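Penlow (software)

Penlow is a task-level control and planning package for robot arms that handle loose material with hand tools such as spoons, scoops and small cups. It sits between a motion planner, which produces joint trajectories, and the low-level servo controller supplied with the arm. Its main components are a tool-frame estimator, a phase sequencer, a tilt controller and a log viewer. The package was first written at Harkmont, a laboratory automation firm, and is used mostly for scoop-and-pour work on a tabletop.

Background

Most manipulation software treats a grasped object as rigid and fixed with respect to the gripper. A spoon meets the first condition but often not the second. The handle is narrow, the contact area is small, and a load in the bowl of the spoon produces a torque that can turn the handle between the fingers. A change of a few degrees at the grip moves the spoon tip by a distance comparable to the opening of a small cup. Earlier scripts at Harkmont replayed fixed joint paths and ignored this change. They worked with one spoon and one grip position and had to be recorded again whenever either was changed.

Penlow replaced the recorded paths with a model in which the spoon is a separate frame attached to the gripper by an estimated transform. All goals are stated for the spoon tip, and the arm is moved to wherever that tip needs it to be.

Architecture

The package runs as four processes that exchange messages over a shared bus called Mukport. Mukport keeps the most recent message on each channel and drops older ones, so a slow reader receives current data at the cost of gaps. The log viewer uses a second, lossless connection.

The tool-frame estimator takes camera images and joint readings and returns the pose of the spoon with a covariance. It fits a line to the handle and an ellipse to the bowl of the spoon. When the fingers hide part of the handle, only the visible length is used and the covariance along the handle axis is increased. The fit does not use color, except to separate the handle from the gripper.

The phase sequencer divides a transfer into approach, dip, lift, carry, align, tilt and return. Each phase has an entry condition and a timeout. The carry phase adds a constraint that keeps the bowl of the spoon level within a set tolerance, and the planner is asked for a path that respects it. If no such path is found, the sequencer lowers the speed limit and widens the tolerance once before reporting a failure.

Align is the phase with the tightest position limits. The spoon tip must lie inside a cylinder above the opening of the receiving vessel, and the underside of the spoon must clear the rim. Polished vessels are a known difficulty at this point, as depth sensors return missing or false values on curved metal. Penlow therefore does not use depth readings from the vessel wall. It takes the rim as an ellipse in the color image and finds its height from a stored vessel model. 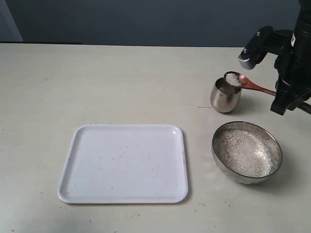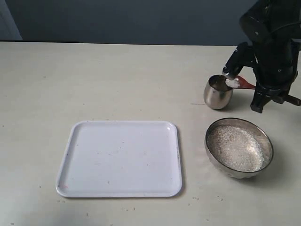

Spoon and steel cup, with the tray and the bowl of grains in front.

The tilt controller rotates the spoon about an axis through its tip, so that the tip stays in place while the handle rises or turns. Rotation about the wrist would be simpler to command but swings the tip away from the opening. The rate of rotation follows a profile with a slow first section, a pause and a faster second section. The pause lets the front of the load settle before the remainder begins to slide. For powders, which may hold together until the spoon is steep and then fall as one mass, the profile can include a small oscillation about the handle axis.

Calibration

Calibration is done in two steps. The arm and camera are first registered to each other with a printed target. The operator then closes the gripper on the spoon and runs a routine that turns the tool through a set of views. The standard set has 30 views. The result is stored as the starting estimate for the tool frame and is refined during each carry phase. Changing the spoon requires the second step only.

Vessel positions can be entered by hand or detected. A thin dark object on a light table, such as a scratch or a seam, can be mistaken for the edge of a tray, and the detector accepts a mask file that marks such places as background.

Testing

The regression suite is named Kamolrat and contains 454 recorded transfers, of which 288 use dry grains and the rest use powders. Each recording holds images, joint readings and a hand-written result. New versions of the estimator are run against the whole suite. The tilt controller cannot be tested in this way, as its output changes the course of a transfer, and is checked on hardware.

Results are scored on placement and on spillage. Placement is the share of the load that reaches the target vessel by weight. Spillage is measured from a difference image of the tabletop before and after the transfer. Grains already on the table do not affect the score unless they are moved.

Limitations

Penlow has no model of flow. It does not predict how much material will leave the spoon at a given angle, and a target weight can be reached only by repeated small transfers with a scale under the vessel. Liquids are not supported. The estimator assumes a straight handle, and curved handles give a biased tip position. Two-arm operation is present in the source code but is disabled by default. Build 293 and later builds refuse to load calibration files written by earlier ones, and older files must be passed through a conversion script kept in the tools directory.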